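Castumard 12 – Contador de peces para escalas y pasos fluviales

Referencia: 841
Fabricante: Rorotar
Disponibilidad: bajo pedido, con entrega a partir de noviembre

El Castumard 12 se vende como la solución definitiva para saber cuántos peces remontan una escala. Llevamos tiempo desconfiando de las soluciones definitivas, y esta ficha procura separar lo que el equipo hace de lo que promete el folleto.

Qué es

Un túnel sumergible con doce pares de sensores infrarrojos y una unidad de registro que se instala en la orilla. Cada vez que un cuerpo interrumpe los haces, el sistema guarda la hora, la dirección del paso y una silueta en baja resolución. A partir de la silueta calcula la altura del pez y, con una tabla que introduce el usuario, la longitud.

No identifica especies. El folleto habla de «reconocimiento asistido», expresión que en la práctica significa que una persona mira las siluetas una por una y decide. Un barbo y una boga de tamaño parecido dan sombras casi idénticas, y ninguna actualización que hayamos probado lo resuelve.

Especificaciones

Sensores: 12 pares de infrarrojos
Altura mínima del cuerpo detectable: 4 cm
Autonomía con batería externa: 9 días, según el fabricante
Memoria: tarjeta extraíble, no incluida
Conexión: cable. El módulo inalámbrico se compra aparte
Idioma del programa: inglés y alemán

Sobre la autonomía conviene ser prudente. El dato del fabricante corresponde a un registro con muy pocos pasos. En plena migración, cuando el equipo interesa de verdad, hay que contar con bastante menos y llevar una segunda batería.

Limitaciones

El agua turbia es el problema de siempre. Después de una crecida los haces pierden alcance y el contador empieza a registrar hojas, ramas y espuma. El programa trae un filtro para eso, pero también descarta peces pequeños – las anguilas jóvenes desaparecen casi por completo del recuento. Si su proyecto trata de anguila, busque otra cosa.

Tampoco sirve para hablar de poblaciones. Cuenta pasos, y un mismo ejemplar puede subir, dejarse caer y volver a subir en una tarde. Hemos leído informes que presentan la suma bruta como si fuera un censo y la usan para declarar recuperado un tramo de río. El aparato no tiene la culpa, aunque la pantalla de inicio, con su cifra enorme y sin margen de error, anima bastante a ello.

Limpieza y mantenimiento

Las lentes se limpian con un paño suave y agua dulce. Nada de disolventes. Las juntas se cambian una vez por temporada y el recambio original Kindus es caro. Los compatibles ajustan igual de bien en nuestra experiencia, pero anulan la garantía.
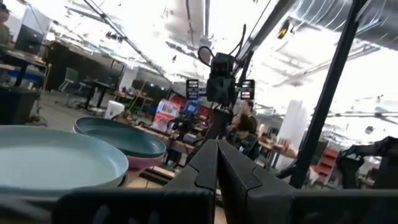 Annelore Kettler nos escribe que su unidad estuvo una temporada entera en una escala de artesas y que el recuento nocturno coincidía bien con el trampeo, mientras que el diurno salía inflado en las horas de sol directo. Recomienda poner una cubierta opaca sobre la boca del túnel y revisar a mano los registros del mediodía. Añade que el manual no menciona el asunto en ninguna parte.

Preguntado por esto, el servicio técnico respondió que la cubierta «es opcional». A nosotros nos parece que debería venir en la caja.

Qué incluye

Túnel, unidad de registro, cable de conexión, juego de juntas y manual en inglés. Las fijaciones para la escala se piden según medidas. Para el presupuesto necesitamos el ancho de la escotadura, la profundidad habitual y una idea de la turbidez en primavera.

Devoluciones: se admiten equipos sin sumergir, con el precinto del túnel intacto.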